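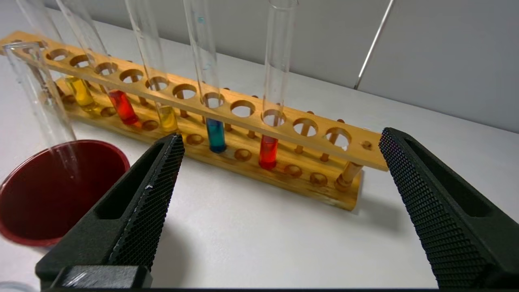

My Zota action cam finally showed up and I haven't even had it out of the box yet, and I'm already in love! Kavitha Thomas let me try hers in Romham back in March (I've been saving ever since, all 725 bucks of it). The close focus is what got me. Glass is usually murder on a small lens, and bright liquid in the bottom of test tubes, standing in a varnished wood rack, is just the sort of thing I want to shoot with it. Next up is the trail at Stokham, 10 miles, mostly mud. Can't wait!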